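Jarnemier Sunglasses – Set-up and Care Guide

Section 2: Unpacking and storing your pair

Lovely to have you with us! Take five minutes with this section before you head outdoors. The presentation box is worth keeping – it makes a very handy home for your sunnies between outings.

2.1 Opening the box

1. Clear a flat, light-coloured surface and wipe it down. Grit is the great enemy of lenses.
2. Set the box down on its base with the dark side facing up.
3. Steady the base with one hand and raise the lid with the other. Let it stand up by itself. 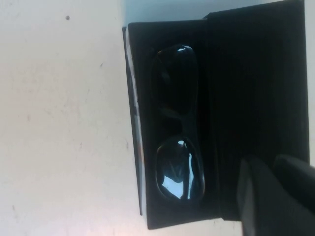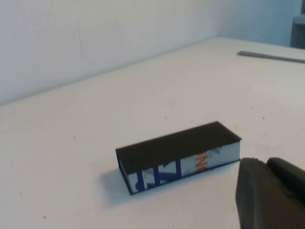 Open box with the sunglasses folded in their recess (first picture); dark top and printed side (second picture).

4. Lift the sunglasses out by the bridge, still folded, then open one arm at a time.

CAUTION: Don't pull on a single arm to free the pair. The hinges are small and you'll stretch them.

2.2 Putting them away

1. Rinse the lenses under lukewarm water if they've been near sand or salt, and pat dry with a soft cloth.
2. Fold the arms, left one first.
3. Lay the pair in the recess and check that nothing sticks up past the rim.
4. Lower the lid gently. If it won't sit down, open it again and shift the arms – never press.

Note: Keep the box out of the glovebox in summer. A parked car gets hot enough to warp a favourite pair, whatever the colour.

Note: A drawer or a hallway shelf is brilliant for storage. Leave the box the right way up and don't stack books on it.

Guide text: Si-eun Yeo, revised 7 Jun 2024

Related items
Stornia lens cloth, grey
Heo neck cord, 600 mm
Broline hinge screws, pack of 5
Spare presentation box, part 715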